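Henuvport: comparación de dedos de pinza sobre prendas de punto

Versión 2. Datos y notas de montaje.

Este conjunto reúne 46 episodios de agarre de prendas grabados con la herramienta manual Cillel. Se comparan dos juegos de dedos: los Ladefoged, rectangulares y rígidos, y los Skedau, de perfil fino. La cámara va fijada al cuerpo de la herramienta y no se mueve al cambiar de juego. De los 46 episodios, 37 se usan para entrenar el controlador; el resto queda para evaluación.

Las prendas se dejan arrugadas sobre la mesa, sin orientación fija. En las sudaderas el punto de agarre se elige en pliegues cercanos a la capucha — el tejido plano da peores resultados con ambos juegos.
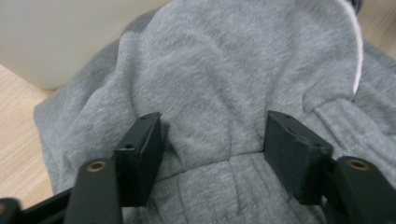

¿Se pueden mezclar episodios de los dos juegos en un mismo entrenamiento?

Conviene separarlos: la apertura se normaliza por juego, y los valores no son comparables sin aplicar antes la calibración de cada uno.

Estructura: una carpeta por episodio, con vídeo, apertura y trayectoria. El campo "dedos" indica el juego montado.

Limitaciones conocidas: en 5 episodios la trayectoria tiene saltos al inicio. Están marcados en el índice y no se han corregido. No hay medida de fuerza.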